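# Cleaning grout haze off matte floor tile, two months after install

**tillstead_reno**
17 Jun 2022

We had matte porcelain tile put down in our kitchen and back hall. The installer finished and left, and the floor looked fine at night. In daylight there is a whitish film over most of it, worst near the patio door. Mopping makes it look better while the floor is damp, and then the film comes back as it dries.

The tile is Solura, dark gray, with a slightly rough face. The grout is regular cement grout, sanded, medium gray. I have tried plain hot water, dish soap and a white vinegar mix at half strength. The vinegar may have helped a little along one wall, but I stopped when I read that it can weaken grout. The installer says it will "walk off" and has stopped answering.

Is this still removable, and what do I use without wrecking the grout lines? I'd like to get it done before my in-laws come in August.

**Buseston Tile Guy**

It is removable. Two months is late but not too late. Rough matte tile holds haze much more than glazed tile does, so plain mopping will never get it.

First, find out if it is haze or something else. Wet a spot the size of your hand, scrub it hard with a white nylon pad, wipe it up with a dry towel and let it dry. If that spot is cleaner than the rest, you have leftover cement and elbow grease may be enough. If it looks exactly the same, you could have soap residue on top of the haze, and the soap has to come off before anything else works.

For cement haze I use a sulfamic acid cleaner. It comes as crystals or premixed. The order is:

1. Sweep and vacuum.
2. Wet the floor with clean water so the grout is damp before any acid touches it.
3. Mix the cleaner at the weak end of what the label says.
4. Work an area of some 21 square feet at a time. Do not let it dry on the tile.
5. Scrub, pick up the dirty water, rinse, and rinse again with fresh water.

Wear gloves and open the door. Never mix it with bleach. Test it in a closet or under the fridge first – some pigmented grouts go lighter with acid.

Do not use this on marble, limestone or travertine. Porcelain is fine.

**grayhall67**

Just rent a floor machine. I did our whole basement in one afternoon with one and a green pad. It did scratch a couple of tiles by the stairs so maybe go with a softer pad. Vinegar never did anything for us.

**El Idrissi Floors**

The advice about sulfamic acid is good. I would add a few things.

Ask which grout was used. If it turns out to be epoxy, acid will do nothing and you need a remover made for epoxy haze. The empty bag or bucket is often still in the garage. Check for a sealer too. If the installer sealed the floor over the haze, the sealer has to be stripped first.

Change your rinse water more often than seems necessary. Most of the repeat haze I get called out for is dirty rinse water that dried on the floor. 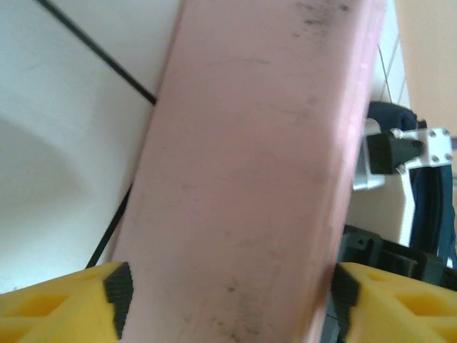
**How long should I wait before sealing the grout after the acid wash?**

Give it two full days with the windows open, longer if the weather is humid. Grout that still has dark patches is holding water, and sealer put over it can turn cloudy. Use a penetrating sealer on the joints and wipe any extra off the tile within a few minutes.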